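Ekiria Back Cover Blurbs: read me first

Welcome, and thank you for stopping by! Ekiria is a small collection of the text printed on the backs of books, typed out by hand and tidied up for anyone who likes to study how books get described to the people who might buy them.

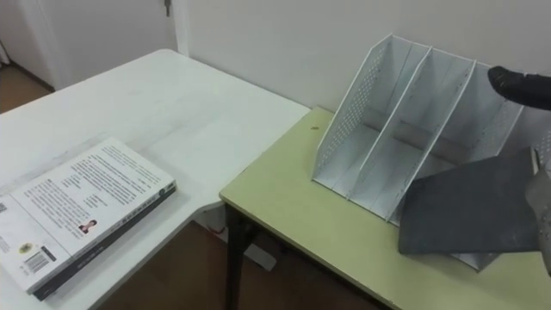
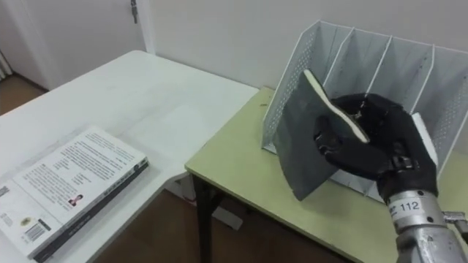
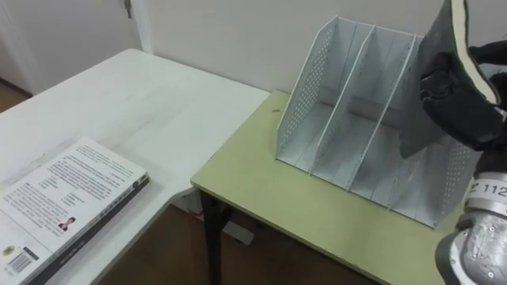

Books and tables, July

Maintained by the Safavi reading room
Release 3, last touched in July

What you get

There are 229 blurbs in this release, one per row, in a single plain text file with tabs between the columns. The columns are id, blurb, genre, format (hardcover or paperback) and a notes column that we use for grumbling about smudged print. Titles are left out on purpose, so that people can play the guessing game we started with, and it's still a lovely way to spend a Monday evening.

How it was typed

Every blurb was typed once and then read aloud against the book by a second pair of eyes. Line breaks were dropped, but odd spellings and stray commas were kept just as printed. Praise quotes from newspapers go in square brackets, and author bios are skipped unless they run straight into the blurb (six of them do, and they're marked in the notes). Almost 20 rows have a genre we argued over, so please don't lean on that column too hard.

Opening the file

Any spreadsheet will do. We use Mimik, our own little viewer, which lives in the Clomumau folder next to the data. Set the encoding to UTF-8 or the accents will go funny.

Known gaps

Cookbooks are thin, poetry is thinner, and there is far too much crime. If you'd like to send us more, copy the blank row at the bottom of the file, fill in what you can and leave the id empty.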